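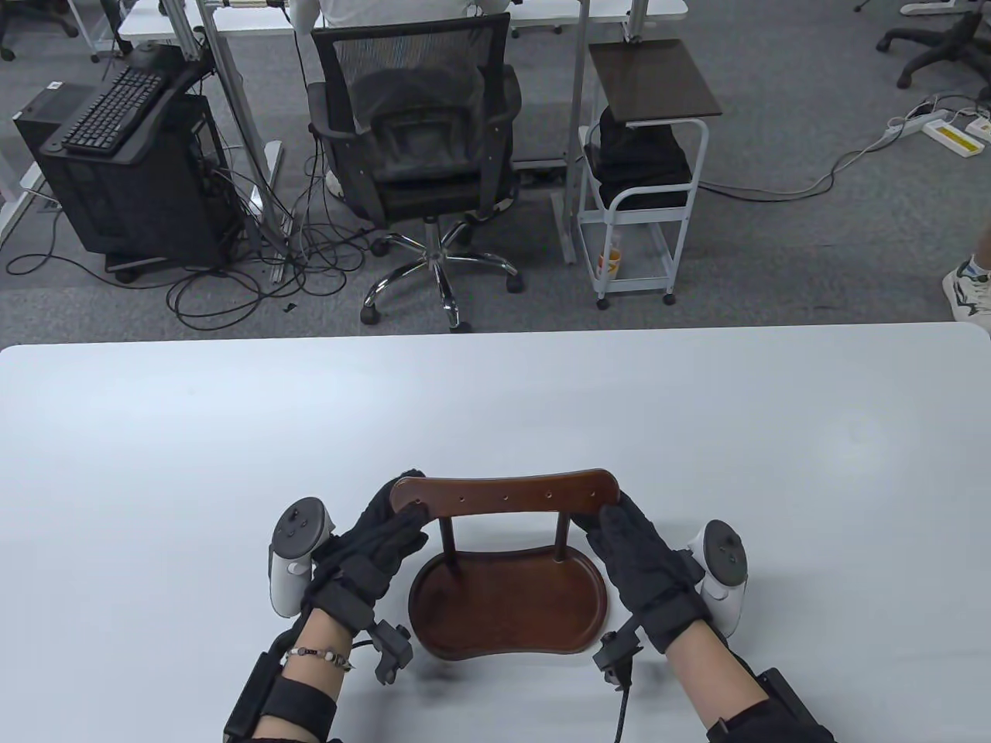
Hausregeln für Handschuh und Greifer: Tipps aus unserer Werkstatt
Von Widad Ghanem, 2024-10-27

Seit ich im August die Einweisung der neuen Leute übernommen habe, kommen immer wieder dieselben Fragen, und weil ich ohnehin gern erzähle, schreibe ich die Antworten einmal ordentlich auf. Vieles davon kennt ihr aus der Küche oder vom Basteltisch: erst aufräumen, dann anfangen, und die Ärmel hoch!

Vor dem Anlegen
Wascht euch die Hände und trocknet sie gründlich ab, auch zwischen den Fingern. Ringe kommen ab, Armbänder am besten auch (ja, auch die schönen mit den Perlen, ich weiß, wie schwer das fällt). Die Gurte am Unterarm zieht ihr so fest, dass sie beim Drehen der Hand nicht wandern, und wenn es nach einer Weile kribbelt, macht ihr auf und fangt noch einmal an. Das Kabel vom Handgelenk soll locker nach unten hängen. Wer es sich unter den Ellbogen klemmt, zieht früher oder später daran, und dann ist die Aufnahme hin.

Stoffhandschuhe waschen wir von Hand, lauwarm, mit einem Spritzer Spülmittel, ohne Weichspüler. Vorher nehmt ihr natürlich alles ab, was Strom führt. Auf dem Wäscheständer trocknen lassen, nie auf der Heizung, sonst passen sie hinterher nur noch Genalyn.

Der Tisch
Eine helle, leere Platte ist Gold wert. Krümel, Stifte und Kaffeetassen haben dort nichts verloren. Kleine Holzmodelle fasst ihr mit beiden Händen an und setzt sie ab, bevor ihr umgreift; dünne Streben sind schnell geknickt, und Leim braucht seine Zeit. Ein Tropfen Holzleim, Malerkrepp drum und über Nacht liegen lassen, das hält bei uns fast immer.

Kabel am Boden gehören an die Wand oder unter eine Matte. Steckdosenleisten bitte dort hinlegen, wo kein Stuhl darüberrollt. Jad Mansour hat mir für unseren Raum 40 Klettbinder besorgt, und ich wünschte, ich hätte sie schon Jahre früher gehabt.

Unterwegs mit dem Handgreifer

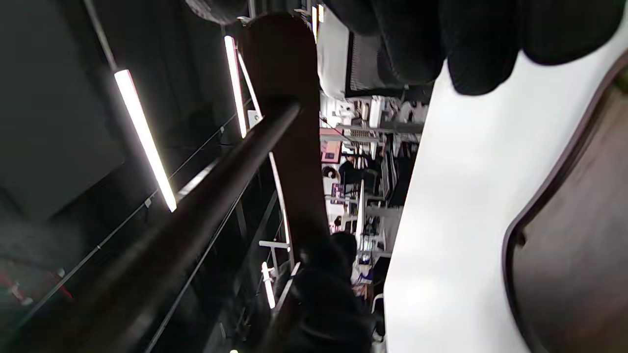 Außerhalb der Werkstatt gilt als Erstes: vorher fragen. Wer in einem Laden oder Treppenhaus aufnehmen möchte, holt sich die Erlaubnis der Leitung und sagt den Leuten in der Nähe freundlich Bescheid, und wenn jemand nicht mit drauf sein mag, wartet man eben ein bisschen. Außerdem schaut euch das Licht an, bevor ihr loslegt. An einem runden, polierten Handlauf aus dunklem Holz spiegeln sich die Leuchtröhren von oben, und da hilft es oft schon, einen halben Schritt zur Seite zu gehen. Auch weite schwarze Ärmel geraten leicht ins Bild, also krempeln oder mit einem Haargummi bändigen. Auf Treppen bleibt eine Hand immer frei für euch selbst, und rückwärts geht mir dort bitte keiner.

Glänzendes Holz, das ihr angefasst habt, wischt ihr hinterher mit einem weichen, nebelfeuchten Tuch ab und reibt trocken nach. Keine Scheuermilch! Für die Greiferbacken nehme ich ein altes Brillenputztuch, und die Linse bekommt ihr eigenes, das in einem Tütchen mit Verschluss wohnt.

Nach der Arbeit
Akkus ans Ladegerät, Gurte lüften, Zettel ausfüllen. Auf den Zettel gehören Ort, Gegenstand und alles, was schiefgegangen ist, auch das Peinliche. Rasha Mahasneh sammelt die Zettel im Ordner neben der Tür, und wer beim Ausfüllen unsicher ist, fragt sie oder mich.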